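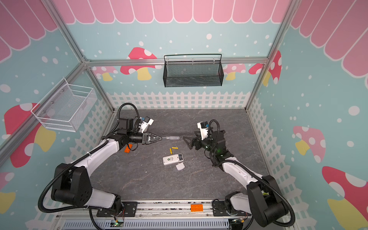

Ticket: Orange mark on gray worktop, Kariuki booth
Queue: Plenport Fixtures Support
Product: Lelier worktop, gray marble pattern
Opened: November 16, 2024
Status: Closed, no replacement needed

Problem as reported

There is a rust-orange streak in the surface of the worktop in the booth with the mushroom walls. It was noticed during small-parts work. Reporter asks whether it is a rust stain from tools left on the top, and if so whether the panel is covered. The panel was installed in June. No spills on record. The booth was wiped down weekly with the Herora neutral cleaner, diluted per the label.

Support reply 1

Please list what is normally left on the surface. Do not apply rust remover. The acid types etch the finish and the dull patch is permanent.

Reporter reply

Items on the top at the time: one screwdriver with a clear handle, two yellow cylindrical pieces, a small white-and-gray plastic piece, a green building block at the far left, and a small orange piece. The flat white object was being held above the surface. The screwdriver is the only one of these I would suspect. It often stays out overnight.
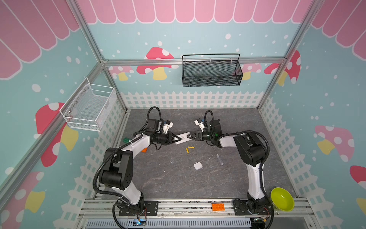
Tests requested

1. Clear a patch of the top at the orange streak. Wipe with a damp white cloth and check the cloth for color.
2. Run a fingernail across the streak. Note any edge.
3. Repeat step 1 on a plain gray patch for comparison.

Test results

Cloth came up clean on both patches. The fingernail catches slightly at the thick part of the streak — less than I expected from looking at it. There is also a small rust-colored smudge away from the main streak, close to where the metal was lying. It did not wipe off either.

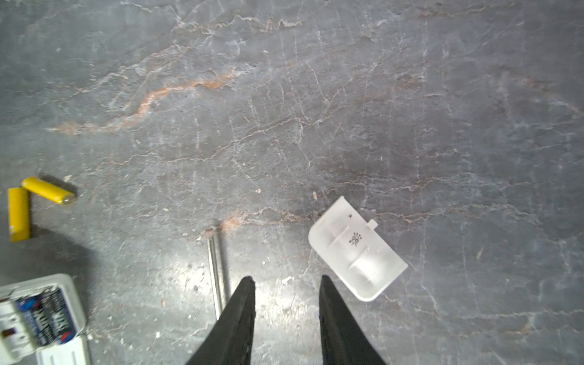

Orange streak at upper left, metal rod at bottom.

Support reply 2

The streak is part of the pattern. Lelier gray has pale crackle veining with occasional orange veins, and the thicker ones are pressed with a little relief. The fainter orange and brown tints elsewhere on the panel are the same layer. Position varies from panel to panel.

The small smudge is less certain. Treat it as pattern unless it grows. If it does, use a 2,000 grit pad, wet, with light pressure, two passes at most, then rinse and dry. The white specks in the bright area look like debris and should brush off.

Resolution

No stain confirmed on the streak. Smudge to be checked again in two weeks — reopen this ticket if it has changed. Screwdriver to go back in its drawer at the end of the day.

Related tickets
Lelier worktop: dull patch after cleaning
Lelier worktop: glare under overhead lights
Herora neutral cleaner leaves film
Printed wall panel lifting at corner
Wire basket screws working loose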